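3.2 Cell setup and upkeep

The cell at Minholm consists of two seven-joint arms mounted on a shared torso, each ending in a five-fingered hand, and a fixed table in front of them. We call the complete unit Leka. The table is dark so that the white board stands out in the head camera, and a black curtain closes off the back of the cell. Earlier trials without the curtain gave false edges whenever someone walked past the window on the far side of the lab.

The task board is flat and white, with outlines, holes and slots that take blue pegs and a few larger blue parts. Its position matters more than any other single setting. The board is placed against two stops on the table and then checked with the head camera before the arms are powered. If the measured corner positions differ from the stored ones by more than 2 mm, the board is reseated and the check is run again. We do not correct the offset in software, since in our experience a board that has moved once will move again during the same session.

Figure 4 shows both arms over the board in working posture. The two hands share a small area, and the planner keeps a gap between them at all times. When the right hand is low over the board with a part, the left hand is kept above the surface and takes no load.

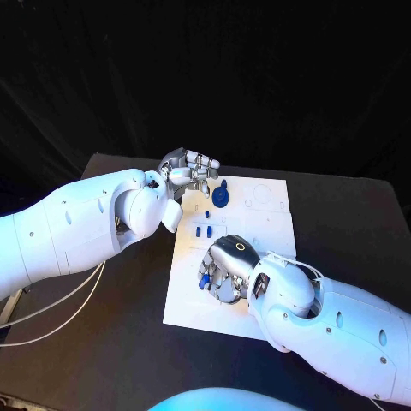 Lindiwe Nel objected, on reading a draft of this section, that a fixed gap hides the real problem. Her view was that the fingers lose their zero position long before the arms do, and that a cell could pass every board check and still miss a slot by half a peg width. She asked for the finger check to be reported separately from the arm check. We agree with this, and the procedure below is the one used after her comments.

The finger check is run at the start of each session and again after every 300 insertions. Each hand is opened fully, closed on a reference peg held in a clamp at the side of the table, and opened again. The controller records the motor position of each finger at first contact. A finger whose reading has drifted past its limit is zeroed again by hand. If the same finger fails on the following check, the tendon is replaced. Over the whole study the cell made 2,358 insertions. Two tendons were replaced in that time, both in the right hand, which did most of the gripping.

Cables were the other regular source of trouble. The supplier, Noltetti, routes the hand cable inside the forearm and out through the wrist housing. In this layout the cable rubs on the lip of the opening when the wrist is turned far inward. We moved the last section to the outside of the arm and left enough slack for the full range of the wrist. The slack has to be looked at from time to time. Too little pulls on the connector, and too much lets a loop drop onto the table, where it can catch a peg. The wrist openings are left uncovered during sessions so that the wiring can be inspected without removing the shell.
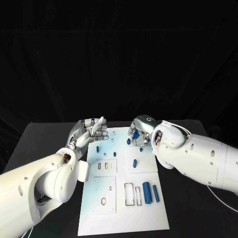 Peg wear was slower than expected. The pegs were measured at the start of the study in October 2021 and again in November, and only those used in the tightest holes had lost any width. Worn pegs were taken out of the set and not used for scoring. The board itself was wiped with a dry cloth between sessions. A damp cloth left a film that changed how the surface looked to the camera and made the outlines harder to detect.

All of the steps above were written up as a checklist and tested by Precious Mofokeng, who had not worked on the cell before. She brought it from power off to a passed finger check without help. The one step she found unclear was the reseating of the board, where the text did not say which stop to press against first. The order is now given in the checklist: rear stop, then left stop. The same checklist was later used on the second cell at Vallivura, with different limits for the finger readings but no other changes.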